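**Desktop motherboard** (also *mainboard* or *system board*) is the large printed circuit board inside a desktop computer that holds the processor and memory and carries power and signals between them and everything else in the case. In computers sold complete by one manufacturer the board is usually made for that line of machines and often carries the maker's name. This article covers the parts of such a board that are handled during repair, reuse and recycling. Laptop boards are treated separately.

## Processor socket

The processor sits in a square socket. On many boards the socket has a metal frame that presses the processor down and a lever that locks the frame. With the cooler removed, the metal lid of the processor, called the heat spreader, is exposed in the opening of the frame. Scuffs on the lid are common and are not by themselves a sign of damage. The model number is normally printed on the lid, but the print is fine and wears with cleaning.

The cooler is held by screws or clips that pass through holes in the board placed around the socket. Thermal paste fills the thin gap between the cooler and the heat spreader. It is cleaned off both surfaces and replaced each time the cooler is lifted.
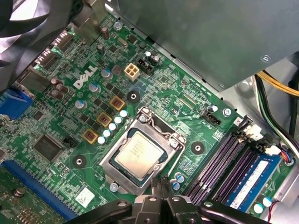

*Maintained by the Hardware Reuse Team, Primlow*

## Power regulation

A processor runs on a much lower voltage than the 12 volts that the power supply delivers to it. The conversion is done on the board itself, close to the socket, by a group of parts known as the voltage regulator:

- **Inductors** store energy in a magnetic field. On some boards the copper winding shows through the top.
- **MOSFETs** are small black chips that switch the current on and off many thousands of times a second.
- **Capacitors** smooth the result. Most of the can-shaped parts near a socket are capacitors.

Power for this section often arrives through its own four-pin connector, separate from the wide connector that feeds the rest of the board. A computer in which the four-pin plug has been left off will typically spin its fans and show nothing on the screen. This is one of the most frequent faults found after a board has been moved from one case to another.

Older electrolytic capacitors are the parts most likely to age. The usual signs are a domed top, a split along the scored lines of the can, or a brown crust at the base. A capacitor with a flat top can still be worn out, and the only sure check is to measure it.

## Memory slots

Memory modules stand on edge in long slots, called DIMM slots, next to one another on the board. Each slot is lined with metal contacts. A latch at the end of the slot swings inward as the module is pressed down and holds it in place. Many boards have a latch at both ends; some newer ones have a fixed guide at one end.

A notch in the lower edge of the module lines up with a key in the slot. The notch is in a different place for each generation of memory, so a module of the wrong generation will not go in. Forcing it can crack the slot or lift contacts, and a cracked slot is rarely worth repairing.

Most desktop boards with four slots arrange them in two channels. Two matched modules placed in the correct pair of slots let the processor read from both channels at once. A single module works but uses only one channel. Makers differ on which slot is to be filled first, and the order is normally given on a label inside the side panel or in the service manual.
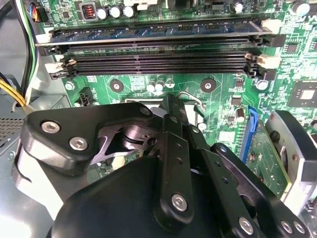
Dennis Entwistle objects to the common advice to fit a module by pushing each end down in turn. He holds that on a board fixed in its case both thumbs should go down together, one over each end, until the latches rise without help, and that rocking the module from end to end is how contacts get bent. Other guides accept either method as long as the latches are fully open at the start. The Primlow bench sheet follows Entwistle.

## Mounting

A board is held off the metal of the case by standoffs, short posts or raised points in the chassis that line up with holes in the board. The gap keeps the soldered pins on the underside from touching metal. Boards made to standard sizes such as ATX share a pattern of holes. A maker's own board may use a different pattern, and may also move the power connector or the front panel header, so it often cannot be transferred to an ordinary case without adapters.

Screws should be started by hand and tightened only until snug. A missing screw does little harm. A loose one lying under the board can cause a short circuit and should be found before the power is connected.

## Removal and testing

The usual order for taking out a board is as follows.

1. Disconnect the power cord and press the power button once to drain what charge remains.
2. Remove expansion cards, then unplug drive and front panel cables.
3. Unplug the main power connector and the four-pin connector.
4. Remove the cooler if it is fastened through to the case. On many machines from large makers it is.
5. Remove the screws and lift the board by its edges, away from the rear panel first.

The processor can stay in its socket while the board is moved. If it has to come out, a plastic cover should be fitted over the socket at once on types where the pins are in the socket. A bent pin there is hard to see without a magnifier - and harder to straighten.

For a basic test the board needs only a processor, cooler, one memory module and a power supply. At Primlow a board that passes is left running for 30 minutes before it is logged. Boards that fail are tried again with known good memory in each slot in turn. At the Gavasden workshop the same routine is used with a shorter run.

## Reuse and recycling

Working boards are most useful in the model they came from. A board with one dead memory slot can still go into a machine for light use, provided the fault is marked on the case. Memory and processors are commonly removed and stored separately, in antistatic bags or trays.

Boards beyond repair are sent for recycling as electronic waste. The coin-shaped battery that keeps the clock and settings is taken out first and goes in a separate container. Copper makes up much of the recoverable metal by weight, while gold is present only as thin plating on contacts and in some chips. Home recovery of gold with acid is dangerous and produces toxic waste.

## See also

- Computer case
- Thermal paste
- Power supply connectors
- Static-safe handling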